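Fitted sheet keeps popping off the corner, deep mattress

hulgate_hal
Posted 2023-12-26
ok so I'm done fighting this. New mattress, deeper than the old one, and every fitted sheet I own creeps off by morning. Always the head end, wall side. Bought a Tritix set that said "deep pocket" on the bag. Paid 135 for it. Washed it once and now it barely gets round the corners. Am I doing something wrong or is it the sheets

ponderosa7
Did you dry it on high? Cotton shrinks. Check the tag, mine says low and I ignored that for years.

hulgate_hal
high yeah. oops

marblecake
Straps. The clip kind that run under the corners. I got Bevuteck ones for 19 bucks back in July, haven't had a corner pop since. Bit of a pain to put on, you have to lift the mattress.

Cream sheet on mine, same one as before the straps:

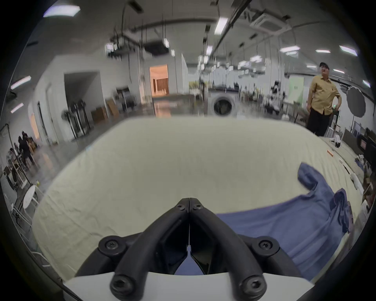 smooth in the middle, still ripples down the right

ponderosa7
Straps are a band aid imo. If the pocket is too shallow they just pull on the elastic til it dies. Measure the mattress WITH the topper on, then buy a couple inches over that.

marblecake
Disagree, been on the same elastic this whole time and it's fine. And not everybody wants to buy new sheets when they just bought sheets

dustbunny_80
Both of you skipped the easy one. Start at the corner that pops. Everyone does that one last when theres no slack left. Do it first, then the one diagonal from it, then the other two. Cost me zero dollars

hulgate_hal
huh. I do always do the wall one last bc it's a pain to reach

dustbunny_80
There you go. Pull the bed out, do it first.

marblecake
Diagonal thing does help I'll give you that. I do it too, and I put the sheet on before anything else goes on the bed, then fold whatever's lying around after.

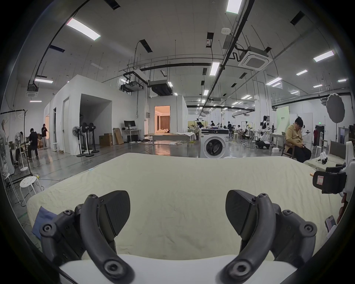 Wrinkles don't bug me, they're gone once you lie on it anyway. It's the corners I care about. If you go for straps get the metal clips, my first ones were plastic and cracked in 7 weeks.

ponderosa7
Metal clips chewed holes in my Oyewole sheets. Just saying. Those were 80 a set

marblecake
did you clip the fabric or the elastic hem? has to be the hem

ponderosa7
...fabric

hulgate_hal
lol. ok trying the diagonal thing tonight, if it pops again I'm getting straps. And no more high heat

dustbunny_80
Long side of the sheet is usually the one with the tag at the foot btw. Check you don't have it on sideways, I did that for a month once

hulgate_hal
going to go look at the tag now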